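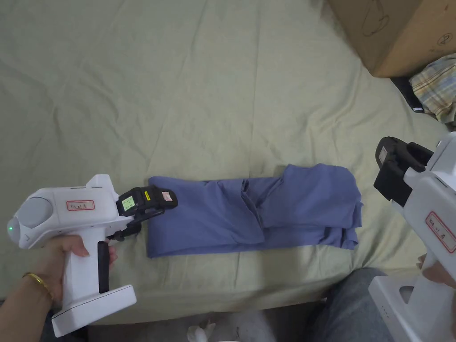
How often do you need to wash your sheets?

Every week if you sweat at night or sleep with a dog, every two weeks if you don't.

Oct 17, 2020

I used to wash mine once a month, and I didn't think much about it until we moved to Stulthorpe. The house has an old water heater and very hard water, and within a year our sheets felt like a paper bag. I blamed the sheets. I bought a new set, and by January those were stiff too.

My neighbor Ching-wen Chow ran a guest house for years, so I asked her. She told me I was using too much soap. I was filling the cap to the top line every time. She uses two tablespoons for a full load and runs a second rinse. I tried it, and after three washes the old set was soft enough to put back on the bed.

Other things I changed:

Warm water for cotton. Hot only when someone has been sick.

No fabric softener. Half a cup of white vinegar in the rinse, never with bleach.

Sheets go in alone. Towels take longer to dry and leave lint on everything.

Out of the dryer while slightly damp, then over the banister for an hour.

I also stopped shopping by thread count. The 700 set I bought was heavy and slept hot, and it pilled at the foot end before the 200 set did. The 200 is plain percale and cost $50. I'd buy it again.

Pillowcases I change twice a week now. They're small and fit in with the shirts.

The mattress pad is still a problem. It bunches up in the washer and comes out with one dry corner. If you have a front loader and have solved this, leave a comment.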